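Tuesday, December. Staff diary, Endale House, ground floor stores.

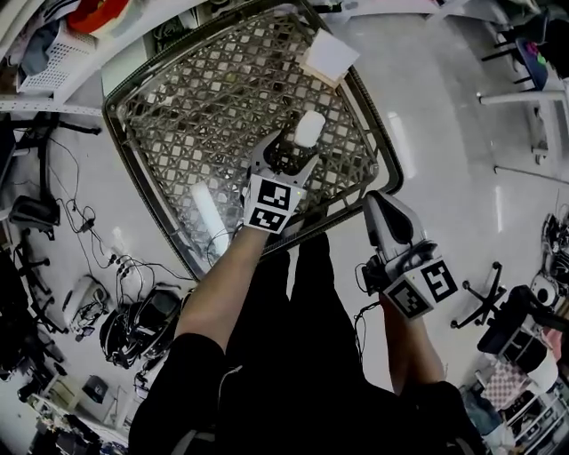 Work on the wire baskets was resumed after the morning meeting. It was agreed last week that each basket should go up to the residents' floor with the same contents, and that small white goods should be kept apart from the colored ones. The baskets are large enough for this purpose. The woven bottom is a matter of some concern to me, as narrow items may catch in the openings, and I have asked that nothing thinner than a pencil be placed in them without a bag.

Sorting was carried out at floor level. The trestle table is still on loan to the Gitgate building and is not expected back before the end of the month. I have written to Gitgate for the second time and have received no reply.

The order of packing was discussed again. My own preference is for flat pieces to be placed along the side, with rolled pieces laid on the base and the small blocks added last. Ekene Okeke prefers to begin with the blocks. We tried both methods before lunch and I could see no great difference in the result, although mine is easier to check against the list. The list will therefore remain as written, and Ekene has noted his objection in the margin.

A flat piece left resting on the rim is to be pushed fully inside before the basket is carried. This was mentioned in November and is recorded again at the request of the upper floor.

The delivery from Stunia arrived at 2 in the afternoon. The carton was sound, but the packing slip listed 30 rolls where we had ordered fewer, and I have set the surplus on the lower shelf until the account is corrected. No further order should be placed with them this month.

The floor is to be mopped on Thursdays only, after the baskets have been lifted. The polish supplied by Wonix leaves a high shine and shows every mark. I have asked for the plain one.

Still to do: labels for the lower shelf, a letter to Stunia, and new string for the tags.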